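Keeping a parts bin clean and usable

A deep open bin is the easiest way to store odd parts in a small workshop, and the easiest way to lose them. Things slide to the bottom, grit collects in the corners, and after a few months you are buying washers you already own. These tips are for metal or plastic bins with sloping sides, the sort you can lift with two hands when empty.

Emptying it

Tip nothing. Take the big pieces out by hand first, then use a dustpan for the small ones. If you upend the bin, the heavy parts land on the light ones and you will chip something. Spread an old sheet or a flattened box on the bench and lay everything out in one layer.

Throw away anything rusted through, stripped or bent. Put unknown parts in a jar with the month on the lid. If the jar says June and it is June again, the contents can go.

Washing the walls

Warm water and washing-up liquid will shift most workshop dirt. For black rubber marks, use a damp cloth with a little bicarbonate of soda and rub along the slope. Bare metal shows every scratch, so keep wire wool away from it. A nylon pad is rough enough.

Old oil needs white spirit on a rag. Open a window, wear gloves, and hang the rag outside to dry flat before it goes in the rubbish. Wash again with soapy water afterwards or the bin will smell of it.

Dry the bin completely. Water sits in the bottom corners longer than you think, and a wet corner will mark steel parts overnight. I stand mine upside down on 4 offcuts of batten so air can get under the rim.

Lining

A liner is worth having if you keep threaded parts or anything with a machined face. Ribbed rubber matting is best. We bought ours from Gevley, cut it with a craft knife, and left a finger's width of gap all round so it lifts out for cleaning. Carpet holds swarf and never comes clean again.

Skip the liner if you need to sweep the bin out every day. Scuffs on a bare floor do no harm.

Putting parts back

Keep round parts away from the walls. Rings and collars roll, and once they are wedged against a slope they are awkward to get hold of. Stand them flat in the middle, towards the back, with space on every side for whatever is doing the picking up.

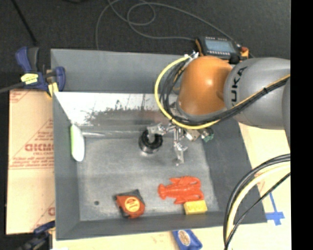 Small things in tubs

Anything shorter than your thumb should go in a tub, and the tub goes in the bin. Margarine tubs are fine. The Benavides stacking ones are stronger but the lids are stiff in cold weather. Write on the side of the tub as well as the lid, as lids get swapped.

Where to stand it

Put the bin at a height where you can see the floor of it without leaning in. Cardboard underneath saves the bench top, but change it when it gets oily.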